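Home | Cells | Gallery | Fault log | Contact

Eruda bench, Pirnville - the week the arm went soft

Putting these up quick before I lose the thread. Short version: the teardown arm was meant to take memory sticks out of old desktop towers and set them in the fixture plate. It did that fine through most of May. Then it started sagging. Not a lot, 2 mm at the gripper, but 2 mm inside a computer case is plenty. We bent one board edge, cracked a slot latch and gave Si-eun a proper fright. Written up Jun 16, 2020, from my notes and Nuria's, so blame both of us for the gaps.

Background for anyone new. The tower lies on its side, panel off, and the arm comes in from over top. The clearance is never great. Power supply on one side, drive cage on the other, cables wherever they feel like going. The Mersha controller is supposed to stop the arm if it feels a push it didn't expect. We had that threshold up at 46 newtons, too high, left over from a job where it was pulling stiff connectors. Should of been put back. Wasn't.

First sign was Shewit's. She was on the late run and heard the fingers tick on something on the way down. Logged it as "noise, low, maybe cable" and carried on, same as I would have. Cycle 400 or close after, by the log. The next one down ticked as well.

Then the actual fault. Power blip in the building, arm drops to its brakes, brakes hold, everybody relaxes. Except the second joint brake didn't hold all the way. It crept. When power came back the controller took the crept position as the true one and never said a word. Every move after that was low.

Si-eun had her hand in the case when the blip hit, re-seating a cable. She shouldn't have been in there with the arm parked above and she says so herself. It came down slow and she got out of the way. No injury. Reported anyway, and it counts as a near miss on the Pirnville sheet.
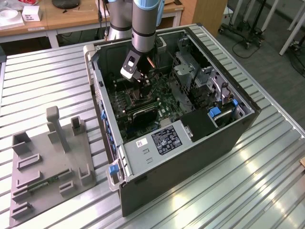
Gripper down in the case, just over the motherboard. Fixture plate on the left with the green board in its slot.

That clearance is the whole story. With the copper pipe right beside the gripper, you can see why a small drop matters. Kalkidan wants the approach point moved higher and the last bit done at crawl speed, and I've stopped argueing about it.

What we found once the joint cover was off. Brake disc glazed, shiny on one half. Grutholm say the part is good for a lot longer than we got, but they also say don't use it as a parking brake at full reach, and full reach is where we'd been parking it every night. 820 hours on the counter. New disc is in. Old one is in a bag in my drawer if anybody wants a look.

Changes so far:

Park position is folded back, clear of the table. Not over the work, ever.

Push threshold down to where it should be. It trips more now. Fine, let it trip.

After any power loss the arm has to touch off on the fixture plate before it will run. Nuria wrote that one, takes under a minute.

Hands in the case means arm locked out, key in your pocket. Gebremedhin has put hooks for the keys by the door.

Still open: why the controller trusted a position it had no buisness trusting. Mersha have the logs and a long email from me - no answer yet. Until there is one, no late runs with a single person on.

If you hear ticking, stop it. Don't log it and carry on. Call me or Kalkidan, either is ok.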